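Vitis Teleoperation Kit: Set-up and Operator Guide

Section 6. Recording demonstrations by remote control

6.1 Before you start

This section covers recording demonstrations with the two hand controllers in a simulated room. Recording on a physical robot is covered in Section 8. Complete the controller pairing in Section 4 and the workspace check in Section 5 first. If the status bar shows LINK in amber, repeat the pairing. Episodes recorded over an amber link are flagged and cannot be exported.

A demonstration is one complete run of one task, performed by the operator through both arms. The recorder stores joint positions, gripper opening and all enabled camera views at every step. It does not store your hand positions. If a movement felt correct in the hand but the arm lagged behind it, the arm's movement is what the policy will learn from.

6.2 Loading a room

1. Open the Session panel and select Load Room.
2. Choose a room pack. The Korthorpe pack is installed by default. Other packs must be copied to the rooms folder before the program is started.
3. Select Two Arm under Robot.
4. Wait for the object list to finish loading. Large scanned objects load last and may appear suddenly in the view.
5. Press Home on the left controller. Both arms move to the start pose.

CAUTION: Do not hold either trigger while the arms are moving to the start pose. The gripper command is read as soon as the pose is reached, and the fingers will close on anything between them.

6.3 Camera views

Three views are enabled by default: one body view and one view for each gripper. The body view looks over the torso and both arms. The gripper views are fixed to the gripper and turn with it, so the room can appear tilted in them at any time.

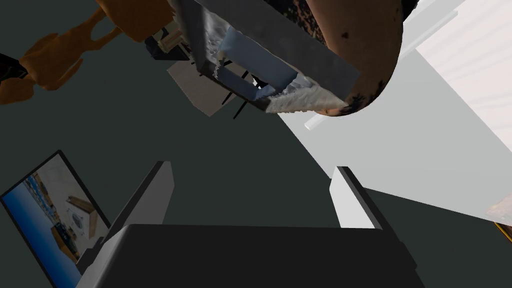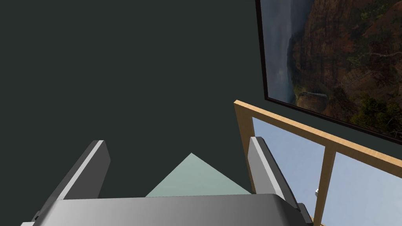
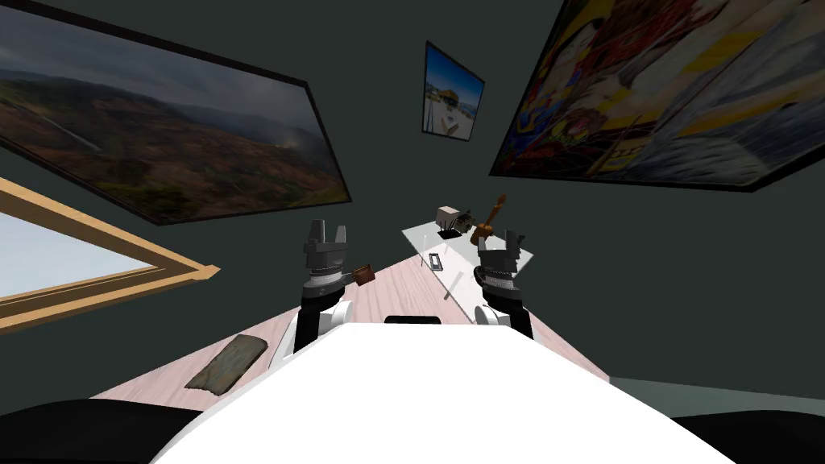
To change the view shown in the main window, press the thumbstick on the right controller. The change affects the display only. All enabled views are recorded whichever one is showing.

1. Work in the body view for reaching and for moving between surfaces.
2. Change to a gripper view for the last part of the approach.
3. Return to the body view before lifting.

NOTE: A gripper view that shows mostly wall or floor is normal during a long reach. Do not turn the wrist only to improve the view. The extra rotation is recorded as part of the task.

NOTE: Transparent surfaces can be hard to judge in the body view. Lower the gripper slowly over glass and watch the contact indicator.

6.4 Matching your hands to the arms

The arms do not follow the controllers until the clutch is engaged.

1. Hold the controllers in front of you at elbow height.
2. Turn your wrists to match the direction of the grippers on screen.
3. Squeeze and hold both side buttons. The clutch icon turns green.
4. Move each arm a short distance in each direction to confirm that it follows.
5. Release the side buttons to freeze the arms. You can now lower your hands, reposition and engage again.

Motion scale is set under Session > Control. Use the lowest setting for insertion tasks. Changing the scale during an episode ends the episode.

6.5 Recording an episode

1. Select a task from the task list, or enter a short task description. Use the same wording for every episode of the same task.
2. Press Home and wait for the start pose.
3. Engage the clutch.
4. Press Record. A tone sounds after 2 seconds. Movement before the tone is discarded.
5. Perform the task at an even speed. Long pauses are kept in the recording.
6. When the task is complete, open both grippers, move them clear of the objects and hold still until the tone sounds again.
7. Press Keep or Discard. There is no default. The recorder waits until one of them is pressed.

If an object is dropped and can be reached, pick it up and continue, then set the Recovery tag before pressing Keep. If it has left the work area, press Discard.

CAUTION: Reset Room returns every object to its loaded position and deletes any episode that has not been kept.

6.6 Episode limits

The recorder stops at 400 seconds. A stopped episode can be kept, but the Complete tag is not set and the Woldemariam exporter skips it unless Include Partial is checked.

6.7 Status codes

105: Gripper view missing. Close the Session panel and open it again. If the code remains, reload the room.

339: Arm commands out of range. One controller has moved too far from its starting point. Release the clutch, bring the hand back and engage again. The episode continues.

If either code appears more than once in the same episode, discard it and save the log from Help > Save Log. Zastness support will ask for the log file together with the name of the room pack.

6.8 Reviewing before export

1. Open the Review tab and select the session.
2. Play each episode at double speed in the body view.
3. Play the grasp and release again in the gripper view.
4. Remove any episode in which the arms touch each other, or in which an object passes through a surface.
5. Confirm that the task description is spelled the same way throughout.
6. Select Lock Session.

A locked session cannot be edited. To change a tag after locking, make a copy of the session and lock the copy. Export settings are described in Section 7.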